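Vasylyna Pavliuk spends most of her working day on the part of the Brundik stack that decides when to give up. She maintains the grasp planner at Jonivport, and the release her group is finishing for October replaces the retry logic that has been in place since the first version.

"The old planner ranked candidates by score and worked down the list," she said. "If the top one failed, it tried the second, which was usually eight millimetres away and failed for the same reason."

The new version, called Skoryk internally, clusters candidates by approach direction before ranking them. A failed attempt lowers the score of its whole cluster. Pavliuk said the change came to 221 lines, most of them tests.

Bin walls were the harder problem. The collision model treated each wall as vertical, so with a sloped bin the planner believed it had clearance near the floor that did not exist. 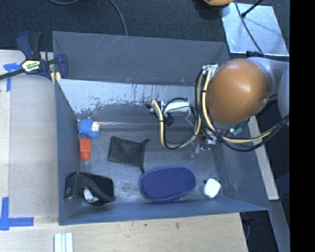
"Sloped walls cost you twice," Pavliuk said. "You lose floor area, and objects come to rest against the slope at angles the pose estimator doesn't like." Her group now fits four planes to the depth data at startup and rejects the calibration if the residual is too high. The check takes 25 milliseconds per plane.

Cables remain a weak point. The planner models the arm's wiring as a fixed envelope around the wrist, which she described as conservative and somewhat wrong. A proper model would need to follow the wrist angle, and she has not found one cheap enough to run inside the planning loop.

To compare versions, the group replayed 3190 logged picks through both planners. The old one produced 102 plans that clipped a wall in simulation. Pavliuk declined to give the figure for the new one until the replay has been repeated with the corrected gripper geometry.

Soft items are handled by a separate module, Zadine, which estimates how far a surface will deform before contact is reported. It is switched off by default. "It works on sponges," she said. "On fabric it's confident and incorrect, and I'd sooner have it off."

The wall fitting will ship first. The cluster ranking follows once the logging format is settled.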